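We use cookies to remember your settings and count visits. Accept | Manage choices

Buy the Smaller Hot Tub

Most people who regret a hot tub regret the size of it. I sold and serviced tubs for long enough to see the same mistake every fall, and it starts in the showroom, where a seven-seat model looks reasonable because the ceiling is high and the floor is empty. Then it goes onto a patio and takes up half of it.

A family tells the salesperson they want room for guests. Guests come twice in the first summer. After that it is two adults, on a Sunday night, in a tub built for seven, heating water that no one is sitting in. The electric bill does not care how many seats are occupied.

My own tub is a Plinimar three-seater that holds 189 gallons. The Erkeo I had before it held over 900 with the swim lane. I drained that one four times a year and dreaded each one. The small one empties while I eat lunch, and I can lift the cover by myself. It plugs into an outdoor outlet that was already on the wall. The Erkeo needed an electrician, a trench and a permit.

Dealers will say the small tubs have weak jets. Some do. Sit in one with the water in it before you pay. The Kpodo I tried last November had 25 jets and a pump that could not run half of them properly, so the number on the brochure meant very little. Ask what the pump can push and how many jets run at once.

The other thing they sell is extras. Clistilico will add a speaker, a light strip and a drink shelf, and the price climbs faster than the tub improves. I would spend that money on a better cover. A waterlogged cover is the most common reason a tub costs too much to run, and it is the part people replace last.

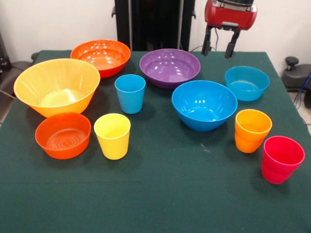
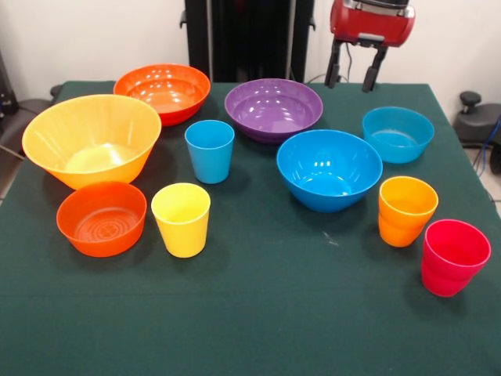
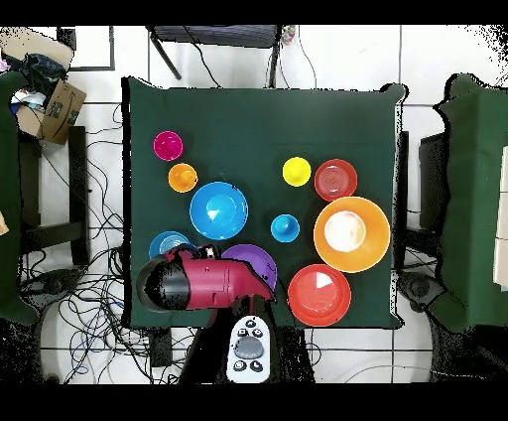 Plastic dishes on a green cloth.

What you keep beside the tub matters too, and it should be cheap. Glass has no place near a hot tub. One broken tumbler means draining the whole thing and feeling around the footwell for slivers. Bright plastic cups and bowls like these are fine, and the yellow and orange ones are easy to find on a dark deck. Keep the food out of the water, keep the lotion off before you get in, and the filter will last longer than the manual says.

None of this means a big tub is always wrong. If you have four teenagers and a level concrete pad, go ahead. For everybody else, mark the footprint on the patio with tape, leave it there for a week, and walk around it with the groceries. Then go one size down from what you planned and put the difference toward the cover and a decent set of steps.

Share this | 25 shares | 3 comments

Comments

patio_dad: We went the other way, bought the seven-seater, and we do use it. But I agree about the cover. Ours weighs a ton now.

Lakeside2: Did the plug-in one keep its heat in winter? Mine drops a few degrees with the jets running.

tubless: The tape idea saved me. I could not get the grill lid open.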